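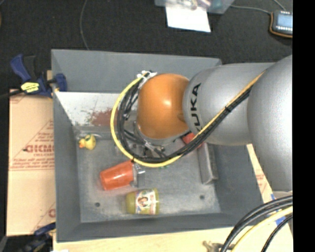
5 min read

I have started swimming again. I'm putting it here in writing so that I can't quietly stop, which is what happened the last two times, and also because I've been meaning to write something that isn't about the kitchen.

I should say that I could swim as a child. I had the badges and everything, and Mum sewed them onto a costume I'd already grown out of, so they went up to the loft with it and were never seen again. Then came secondary school and the usual business of forgetting your kit on purpose, and after that I swam on holidays only, by which I mean I stood in the sea up to my waist and said it was lovely once you were in.

What got me going was Thandeka at work. She swims before her shift and comes in with wet hair and a huge appetite, and one morning in April she put a spare pair of goggles on my desk and said "Thursday, then". So that was that. I spent the evening before trying on a swimming costume that had gone see-through at the back and then driving about looking for somewhere that sold one after six o'clock. (The big supermarket does. It's navy, it has a very sensible neckline, and I've grown fond of it.)

We go to the Sodamley baths, the old building behind the bus station with the green tiles and the clock that's permanently fast. Outside it looks as though it shut down years ago. Inside it smells exactly as every swimming pool of my childhood smelled, and I was hit by such a wave of being nine that I nearly asked Thandeka for money for the crisp machine.

My first morning I managed 15 lengths and I'd like it on record that I was thrilled. I had told myself ten! They weren't pretty. My breaststroke has a sort of lean to it, so that I set off in the middle of the lane and arrive at the rope, and I kept my chin right up out of the water like a spaniel bringing back a stick. The woman in front of me, Mavis, was doing the loveliest slow crawl and overtook me again and again without making a single splash. She told me in the showers that she only learned to swim when she retired. I've thought about that a lot since.

Lane choice is a thing I had forgotten you have to worry about. There are 3 lanes in the early session, slow, medium and fast, and then an unroped bit along the side for people who want to bob and talk. I'm too quick for the bobbers and too slow for medium on most days, and the slow lane has its own politics. There's a man who swims on his back with his eyes shut. There are two friends who go side by side, chatting, and you have to pick your moment to go round them and then swim like mad so you don't get caught at the turn. I've learned to wait at the end and fiddle with my goggles until there's a gap. Everyone does it. Some mornings there's a whole row of us at the shallow end, all fiddling.

I've tried to teach myself front crawl from videos, which I don't recommend, at least not lying on the living room rug with the dog standing on your back. So I've signed up for the adult improvers' class. It's run by a very calm man called Stojan, who walks along the side in his sliders and says things like "longer" and "softer" and "where is your elbow going?". I never know where my elbow is going. He had us all hold on to the rail and blow bubbles for what felt like half the lesson, a row of grown adults with mortgages, and I'm afraid I got the giggles and swallowed a good deal of the pool.

But the bubbles worked! My whole trouble had been holding my breath with my face in, so that when I came up I had to get rid of the old air and grab some new all in one panicky gulp. Now I hum it out. I truly hum, and I've settled on the tune from the carpet advert as it's about the right length. I can do a full length of crawl like that, and on a good day I can do another after a little rest.

Kit, for anyone who's thinking of it. The goggles matter more than the costume. Thandeka's spares leaked on me, so I bought my own and spent a bit more than I wanted to, and I don't regret a penny. Get a bag with a separate wet bit. Take flip-flops, and take a pound for the locker even if they tell you the new lockers don't need one, as half of the new lockers are out of order. And pack your pants. I won't go into how I know.

The other thing I'd say is eat something afterwards. I get so hungry that I've been known to eat my lunch in the car park. The café at the baths doesn't open until nine, so we've taken to stopping at the van by the station, where you can get an egg roll and a tea, and we sit on the wall with our hair dripping down our collars. It may be my favourite part of the week, to be fair to the egg roll.

I'm up to 32 lengths now if I mix my strokes and nobody's timing me. Thandeka says the next step is the outdoor pool at Meven when it opens for the summer, and has been sending me pictures of people in woolly hats getting into it. I've said I'll think about it. I've looked up what the water temperature was last year and I'm still thinking about it.

If you've any tips for getting chlorine out of highlighted hair, do leave them below. Mine has gone slightly green at the ends and my sister has noticed.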